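Lundis Library Will Stop Charging for Late Books, Starts Asking Nicely

The Lundis public library will drop its overdue fines in April, ending a system that last year brought in slightly less money than it cost to mail out the reminders.

The vote was 7 to nothing and took less time than the discussion of the parking lot that came before it. Under the new rules, a book that is late stays late, free of charge, until it has been gone for 70 days. At that point the library considers it lost and sends a bill for the price of a new copy. Bring the book back and the bill goes away.

"We spent years chasing people for the price of a candy bar," said Josefina Ibarra, who runs the front desk and has done most of the chasing. "They didn't pay. They just stopped coming in, and they kept the book."

Ibarra told the board that 113 cardholders are currently blocked from borrowing over unpaid fines. All of them will be cleared when the change takes effect. Letters are going out next month, in the same gray envelopes the library used for overdue notices, so a fair number will probably go straight into the trash unopened. The library bought the envelopes in bulk and intends to finish them.

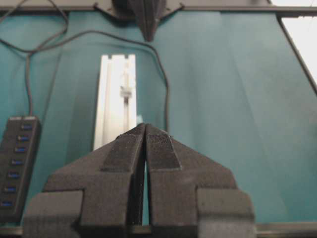 The largest single balance on the books stands at $149, run up by one household over a set of illustrated histories of the canal. The library won't name the family. It did say that the canal histories have a waiting list, which came as news to several board members, one of whom asked whether it was the same canal.

Not everyone in town is pleased. Volodymyr Zhuravel, a retired bus dispatcher from the Rullis side of town, used his three minutes at the microphone to note that he had returned every book on time since he moved here and would like to know what he gets. He was offered the thanks of the board. He asked if there was anything else. There was a tote bag, and he took it.

Zhuravel also wanted to know what would stop people from keeping new mysteries for ten weeks at a stretch. Ibarra said that anyone with an overdue book still can't check out another one, and that mystery readers tend to crack within days.

The neighboring town of Cundora dropped its fines two years ago and has seen more old books come home, including a pie cookbook with several pages stuck together. It was put back on the shelf with a warning label.

Fees for damaged items will stay, along with the charge for printing, which the board agreed to look at in the fall. The copier itself, which jams on anything longer than a page, was not on the agenda.

The book drop on Slaoui Street is open around the clock. Patrons with very old books are welcome to use it after dark.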